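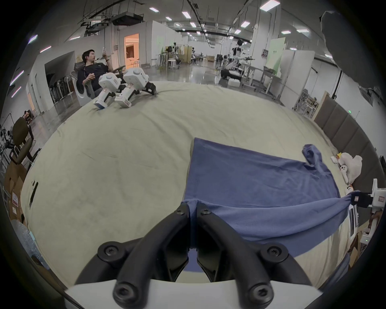
The last bus to Drondale

My aunt always said that you could tell the sort of day you were going to have by which side of the bus the sun came in on, and since the Drondale bus turned round twice before it had even left Farham, I never did find out how she worked it. But I thought of her that evening in June, sitting with her old biscuit tin on my knees and 3 stops still to go before the river.

There was only one other passenger, a woman in a green raincoat with a tray of tomato plants on the seat beside her. She had paid a fare for them, she told me (the driver was strict, but he had let them go as a child), and she meant to have them in the ground before dark.

"And what's in the tin?" she asked, quite as if we had been talking for years.

Buttons, I said. My aunt had kept them all her life, off coats and cardigans and goodness knows what else, and now she had left them to me along with the house at Kester and a cat who might or might not come when called.

"Any brown ones?" said the woman, and she held out her cuff, where a thread was hanging.

So we took the lid off, the two of us, and went through them while the bus ground up the hill and the tomato plants nodded at every bend. We found one just before the church. It was a shade too dark and she said it would do beautifully, and then she rang the bell and asked if I would mind carrying the other end of the tray.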